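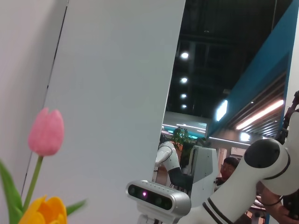
Tips from the arm build, July 2019

I keep getting mail about the little robot arm Jomar Agbayani and I are putting together at our shared workshop over in Govville, so I'm dumping my notes on this page (in no order at all, sorry!).

Cables first. Leave a loop of slack at every joint, then swing the arm by hand through its whole range before you close up a single zip tie. I skipped that on the elbow and had to cut 17 ties back off again, and I was not cheerful about it.

Put a dab of nail polish across each screw head and onto the part next to it. If the line breaks, the screw has moved. Sanne Kuipers taught me that one for bicycles, but it's great on motor brackets. Pick a loud color!

Build the camera bracket stiff. Ours was thin plastic at first and wobbled every time the wrist stopped, so everything we filmed looked like it was shot from a rowboat. A scrap of aluminum angle fixed it in an evening. While you're at it, wipe the lens with a glasses cloth and keep shop towels away from it, they're full of grit.

For practice pickups I like flowers, real or fake. A stem is skinny and it bends, and you see right away if your grip is too hard. Start the gripper at its weakest setting and creep up. Tulips are my favorite, though Jomar votes for pencils.

Power: one big switch you can slap without looking, mounted where your free hand rests. We try it at the start of every session, before anybody reaches in near the arm. Take off dangly sleeves and lanyards too.

Small parts go in muffin tins, one cup per joint, with a strip of masking tape for the label. Our tin holds all the shoulder bits now and I'd like it back by August for muffins.

Still to do: sand the base, find a quieter fan, and rewrite the homing routine so it goes slower on the last bit.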